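About Narnovine Audio

Narnovine Audio repairs, services and calibrates recording equipment. Our work is mostly studio hardware: microphone preamps, compressors, mixing consoles, tape machines, audio interfaces and active monitors. We also build a small range of our own products, which are listed further down.

The company was started by Ourania Balaskas, who had been a maintenance engineer at a recording studio in Karurau. When the studio sold its large console and moved to a smaller room, she bought the test bench and the spare parts and rented a unit in Fludstead. For the first two years she worked alone. Styliani Tsakiris joined after that to take over digital equipment, and she now runs the workshop from day to day.

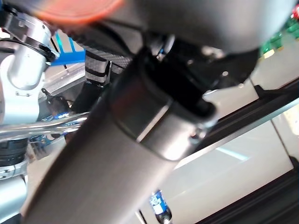 Page last updated: April

What we repair

Analog outboard gear makes up the larger part of our work. Typical jobs are replacing power supply capacitors, cleaning or replacing switches and pots, matching stereo channels, and tracking down noise and hum. We work on tube and solid-state units. If a transformer has failed we will look for an original replacement first, and if there isn't one we can have it rewound.

We take in consoles of up to 24 channels. Larger desks are serviced on site, and we ask for the channel strips to be numbered before we arrive. For a full recap we prefer to remove the modules in batches so the studio can keep working with the remaining channels.

With audio interfaces, the usual faults are broken headphone jacks, dead phantom power, damaged USB sockets and failed external supplies. We can fix nearly all of these. We can't fix problems caused by a manufacturer ending driver support, and we will tell you if we think that is the trouble before we charge for any bench time. Please try the unit on a second computer with a different cable before sending it in.

We service active monitors singly or in pairs. If one amplifier has failed in a pair that is more than a few years old, send both. The repaired one will often measure differently from the other, and we would like to match them while they are on the bench.

We do not repair guitar amplifiers, car stereos, televisions or DJ lighting. For guitar amplifiers we can give you the name of a good shop in Karurau.

How a repair works

Fill in the form on the Repairs page and wait for a job number before shipping anything. Write the number on the outside of the carton. Every unit is checked and photographed on arrival, then put in line for assessment. The assessment fee is $17 for single-rack and desktop units. It comes off the final bill if you go ahead.

You will get a written estimate by email. Nothing is ordered or soldered until you reply to it. If the work goes over the estimate because of a hidden fault, we stop and ask again. Old parts are returned in a bag with the unit if you request this on the form.

Each job leaves with a printed sheet showing frequency response, distortion and noise floor, measured before and after the repair where the unit was able to pass signal. Repairs carry a warranty of six months on parts and labor. Tubes are covered for 90 days.

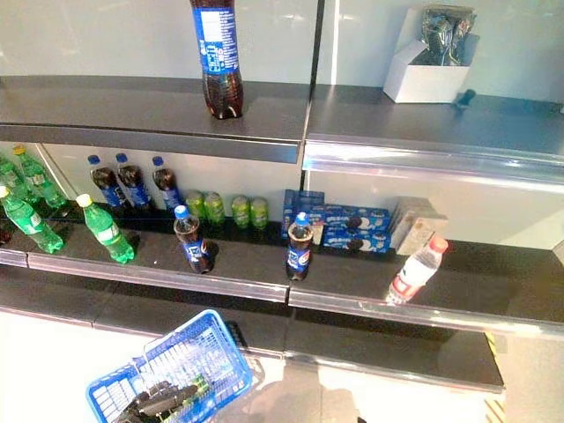
The sheets are also kept here under the serial number. At the last count we had 3,914 of them on file, going back to the first console module Ourania repaired in Fludstead. If you buy a used unit and want to know whether it has been through our workshop, send us the serial number. We can tell you what was done and when, but we can't give out the previous owner's name.

Our own products

The Kouris is a two-channel microphone preamp with a stepped gain control and a switchable input impedance. It came out of a set of replacement boards we made for a studio whose original preamps were beyond repair. It is built in Fludstead in small runs, and each one is tested overnight before it is boxed. The current price is $398 per channel, and it is sold only as a pair.

We also make a passive monitor controller and a rack-mounted line level converter. Both are built to order, usually within five weeks. Circuit diagrams for all three products are supplied with the unit on paper, and any competent technician can service them. Spare boards and knobs are in the shop section of this site.

We don't sell through dealers. Customers outside the country can order directly, but import duty is charged on delivery and is not included in our prices.

Training

Styliani teaches a soldering and cable-making course for people who work in studios, small venues and college music departments. It is limited to eight places and takes one full day, from 9:30 a.m. to 4:30 p.m., with a break for lunch. Irons and materials are provided. Participants take home the cables they make. A second course, on basic fault-finding with a multimeter and oscilloscope, is open to anyone who has done the first or has similar experience.

Visiting

The front counter is open from 10 a.m. to 4 p.m. on weekdays. You can drop off or collect equipment during those hours if you have a job number. Ring the bell at the side entrance for anything too heavy to carry up the steps. Listening appointments for the Kouris need to be booked in advance by email, and you are welcome to bring your own microphones.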